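Siyabonga Naidoo
Thread on oiling a bare wooden table, after the third person this month asked me why theirs went sticky.

1/ Hardening oils cure by taking up oxygen. They do not dry in the way water dries. A thick coat skins over on top and stays soft underneath, and that soft layer is your sticky table.

2/ Sand first. Work along the grain to 180 grit and stop. Going finer closes the surface and the oil has less to hold on to. Vacuum, then wipe with a cloth barely dampened with white spirit.

3/ Quantity. My top took 100 ml for the first coat and much less for the second. If you are pouring it on like gravy, stop.

4/ Leave it 15 minutes, then wipe off everything that has not gone in. Change cloths when they start to drag. Wipe again half an hour later, particularly near knots, which bleed oil back out.

5/ Lay used cloths flat outdoors, one layer thick, or soak them in water. Curing oil gives off heat and a balled-up rag in a bin can catch fire. Ayanda Lekota lost a shed door this way in November.

6/ Temperature matters. At 20 degrees I leave a day between coats. In an unheated garage in winter, allow three, and do not judge by touch alone. Smell it. A strong smell means it is still curing.

7/ I have used Greketti and Inier on the same species. Greketti goes on thinner and yellows more. Inier leaves a flatter finish and costs more per tin. Both resist water adequately after two coats. Neither resists a hot pan.

8/ Do the underside as well, one coat is enough. A top sealed on one face only takes up moisture unevenly and will cup.
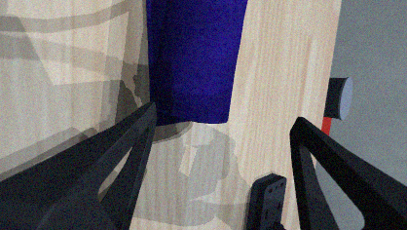
9/ How long before the table can be used normally?
Light use after three days, wet glasses and spills after three weeks. The surface feels ready long before the oil below it has hardened.

10/ If yours is already sticky: white spirit and a grey abrasive pad, along the grain, wipe dry, wait two days. If it is still tacky, scrape it back and start at post 2.

11/ Wax over oil is a separate argument. I will do it when I have finished the chairs.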